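Budside House Meeting, Minutes
April
Posted by Triin Sakalauskas

Started 6:10, Hubert chairing, me typing. Apologies from Mockus Road side, stuck at work. Last minutes ok, nothing to change.

1. Money
Balance in the house account 1,356. Laundry refund from Wivitness still not in. Hubert to call again, third time. Agreed no new furniture before it lands.

2. Laundry room
Dryer taking two rounds to do one load. Lint tray emptied, no difference. Hubert asking for the repair number off the lease. Until then heavy stuff on the line please. Somebody's towels have been on the rack a while, claim them or they go in the rag bag.

3. Back bedroom
Long one. Room has to be ready for the new tenant from Bretusden, coming end of the month. Bed stays where it is, headboard in the corner. Two people wanted it under the window, voted down, blocks the radiator.

Green fitted sheet is on but needs pulling tight, creases all the way across. Take it off and iron it? Long discussion for a sheet. Decided: no ironing, just re-tuck the corners on the day.

Blue-violet thing bunched up on the bed, need an owner. Fold it and leave it on the hall shelf, whoever gets there first.

Big brown carton between bed and wall has to come out, it's pushing the sheet up on that side. Hubert says flatten it, Triin wants to keep it for the winter bedding. Keep it, but in the attic. Hubert to carry.

Wall: small red-brown pen mark up near the headboard end, gray smudge nearer the middle. Try the eraser sponge first, then leftover white if that doesnt work. Check the can hasn't dried out. 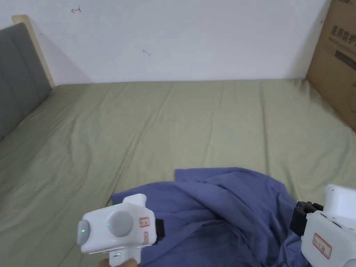 4. Linen cupboard
Shelf labels falling off again. Agreed sheets on top, towels middle, odd pillowcases in the basket at the bottom. Six pillowcases with no match, keep 2, rest for rags. Triin to redo labels with proper tape.

5. Kitchen
Fridge shelf swap put off to next time. Bin rota stays as is. Somebody please buy dish soap, the big one.

6. AOB
Hall bulb out. Spare key back on its hook, thanks. Hubert asked about bikes in the hallway, no time, first item at the next meeting.

To do
Hubert: Wivitness call, repair number, carton to attic
Triin: labels, sponge, paint can
Everyone: towels, blue-violet thing

Closed 7:05. Next meeting same place, time to be comfirmed.

Contact: note under the door of room 5 | © Budside House | Back to top

Recent
Minutes, March
Bin rota, spring
Attic storage: what goes where
Moving in at Budside, keys and meters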